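Apartment update thread, because my group chat has muted me lol. Signed the lease in Prorkstead! Smaller than the old place, but the rent is $80 less a month and I can walk to work!!

12 replies 24 likes

Spent all evening on couch listings (my back hurts just from scrolling). Light gray is winning so far.

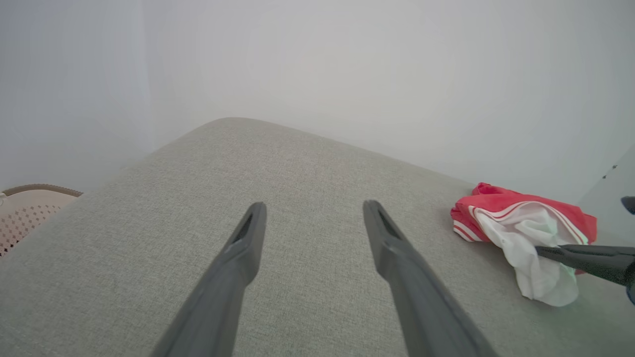 Oranuch says go darker if I'm going to keep eating ramen in the living room. Rude, but fair.

3 replies 9 likes

Next up, curtains. Send links please!

1 share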